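Rafia Jadoon looks after the network for Litby, a furniture supplier that runs its sales office, showroom and repair shop out of one building in Vaughan. She has done the job since the company had 2 switches and a server sitting on a shelf. We met her in March to talk about cabling, labels and what small companies get wrong when they put equipment in a rack.

She likes to work with the rack near a table, so there is room to set things down.

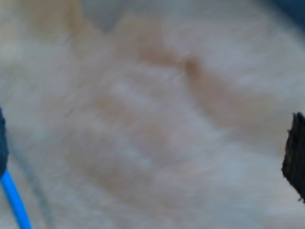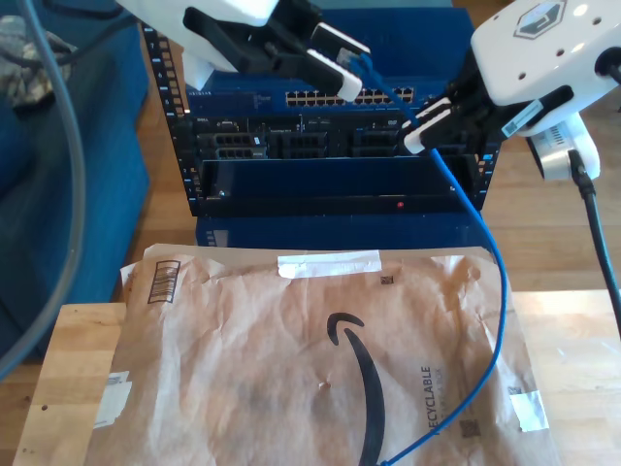

What color should a patch cable be?

Any color, as long as the people who work on the rack agree on what it means and write it down. Jadoon uses blue for ordinary desk connections, yellow for phones and red for anything that must not be unplugged during business hours. "I didn't invent that," she said. "The person before me had a drawer full of blue cables, so blue became desks."

The drawer belonged to Adel Erraji, who set up the first network at Litby and now works for Skikar, a contractor that wires offices and small warehouses. The two still trade notes. Jadoon said most of her habits come from the months when she was taking over and had to work out which port went where.

"There was a spreadsheet with 300 lines in it," she said. "A lot of it was right. But you didn't know which part, so you had to check all of it."

She checked it over several evenings, starting at six o'clock when the sales office emptied out. Erraji stayed at the rack and she walked from desk to desk with a tester, calling out the number on each wall plate. They found 17 outlets that went nowhere. Some had been cut when a wall was moved. The others had never been connected.

Jadoon labels both ends of a cable before it goes in. The label has the port number on it and the room, and nothing else. She used to add the name of the person at the desk and gave that up after the first office move.

Length matters to her more than color. Litby buys patch cables in short lengths for the rack and keeps a few long ones for testing. The long ones are supposed to come out again the same day.

"A long cable left in the front of a rack gets caught on things," she said. "Somebody slides a server out, and it pulls. You get a bent clip, and after that the plug sits in the port but doesn't lock. Then a desk drops off the network twice a week and you're looking at the computer, you're looking at the switch, and it's the clip."

Her advice on plugs is short. Push until you hear the click, then pull back gently on the cable. If it moves, take it out and look at the clip. She throws away any cable with a broken one. She doesn't repair them, though she knows how to put on a new end and has taught two of the repair shop staff to do it.

The company nearly moved everything to a closed cabinet last year. In-ho Nam, the operations manager, had a quote for $2,000, including the fan tray and a lock. Jadoon argued for an open frame. She wanted to be able to reach the back of the equipment, and the room already had a door with a lock on it. Nam agreed, and part of the money went to a battery backup.

"I'd buy the cabinet if the rack was out in a hallway," she said. "In a room like ours I'd only be taking the sides off all the time."

She plans the front of a rack on paper. Switches go close to whatever they connect to most, and heavy servers go low when there are other things to stack on top of them. She leaves empty space for the next piece of equipment when she can get it. Rail numbers go on the drawing too, so that a person on the phone can be told exactly where to look.

Kristýna Kopecký, who covers for Jadoon during vacations, has used the drawing that way. She said the first call she took was about a showroom printer, and she had the right port in a few minutes. "I still had to ask which end of the switch she counts from," Kopecký said. It is on the drawing now.

Jadoon's next job is the repair shop, where the cables run along the floor under plastic covers. She wants them overhead before the fall. Erraji has been out to measure, and the ladder is on order.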